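We drove out to Flanomdale on a Tuesday for the open day at the Landov packing hall, and I'm so glad we didn't let the rain talk us out of it. Coffee and poppy seed rolls came first (bless them), and then a walk past the long shelves where household goods wait to be sorted – soap, sponges, paper things, more kinds of wrapping than I knew existed. Our guide told us 3,087 parcels had gone out the month before, and I believe it!

What I liked best was the small-goods room at the back, with its big white tables. I could have stayed there all afternoon, looking at soft little packs like the blue one with the white swirls, its crinkly see-through wrapper catching the light. I've bought things like that for years and never given the wrapping a thought. We caught the 5 o'clock bus back to Flarkbridge, tired and very happy. 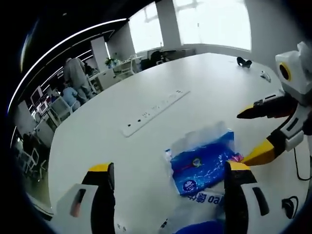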